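Robots in the laundry room, how did it change your shift?

Forum: Laundry and Housekeeping Work > Equipment and Staff

tubside_37
Hello all. I work in a small laundry in Tovell, we wash for guest houses and two care homes. Since May we have a two-arm robot for loading the top-loaders. Management says no jobs will go away, and until now it is true. But my work is different and I want to hear from others how it was for them.

Before, I carried the basin, loaded, started, and while it was running I folded. Now I sort and I check pockets, then the arms do the loading. My back is better, I must say this clearly. But I am all the time going back to look. It takes one piece, then the next piece, and I could fill the tub in the time it does four towels.

The basin goes on a plastic chair next to the washer, so the arm on that side reaches the clothes without bending low.
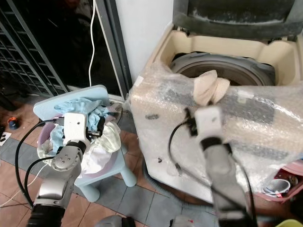 Honorato asks if anybody measured the pieces per hour before the arms came, because at his place they did not, and now every discussion is only feelings.

tubside_37
Yes, the supervisor wrote it down for one week. By hand we loaded 235 pieces in a morning. With the arms it was 82 in the same hours. They say it will go up. It is fair to add that in those hours I folded more than before.

greyflannel
82 against 235 and they call it help? Sorry, but this is a very expensive colleague. At Zotex we had a trial for 8 weeks and the result was that two people stood next to the machine instead of one. Folding did not go faster at all.

pressroom_lu
I don't agree with greyflannel. Our heavy loads are wet sheets, and my shoulder was finished from this work. If a slow machine takes the lifting, let it be slow. What I don't like is that new people don't learn to load anymore. Then one day the thing stops and they put wool together with towels.

greyflannel
Wet sheets, OK, that I understand. But the picture is small things on a chair, no? A child can lift that.

tubside_37
I did not say it was heavy, each piece. It is the bending, the whole morning, 37 baskets on a bad day. But I understand your point about the two people. For now I am the second person.

pressroom_lu
Did they change your job title or the pay? Ours wrote "operator" on the schedule and the pay stayed the same.

tubside_37
No change. I asked and they told me to wait until the Tirum contract is signed. I will ask again - this time in writing.

Honorato
Write also what you do when it drops something or takes two pieces together. In our place this was counted as nothing, and it was half of my morning.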